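4.2 Comparison of gripper controllers in simulation

The second set of trials was carried out entirely in simulation, with the arm, the parallel gripper and the table held fixed while the grasp controller was changed. We compared 3 controllers: the position controller supplied with the Plollow toolkit, the force-limited controller described by the Agbeko group, and our own variant, Sarkell, which lowers the closing speed once first contact has been registered. Each controller was given the same 3000 starting poses, drawn once and stored, so that differences in the results could not arise from the choice of poses. Rooms were taken from the Brundamberg set of furnished interiors and were not simplified for the trials.

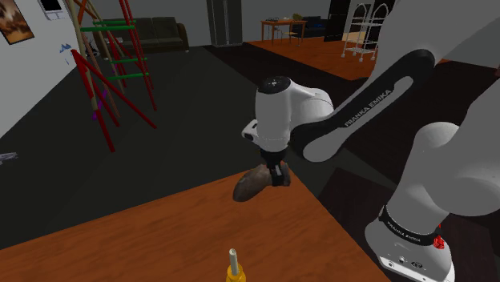 Figure 4. Franka Emika arm in a simulated interior, with the parallel gripper closed on a brown, irregular object above the far edge of the table.

A grasp was counted as successful if the object stayed between the fingers through a lift and a short sideways movement. Under this rule the position controller succeeded in 1591 trials. Most of its failures occurred with objects of uneven outline, where one finger met the surface early and turned the object before the other arrived. Sarkell reduced failures of this type by up to 62 per cent, at the cost of a longer closing phase. The force-limited controller lay between the two – its results were steady on rounded objects but varied widely on flat ones.

Contact friction was set to a single value for all objects, and the figures should be read with that in mind. The effect of changing it is examined in Section 4.3, together with the delay added to the joint readings.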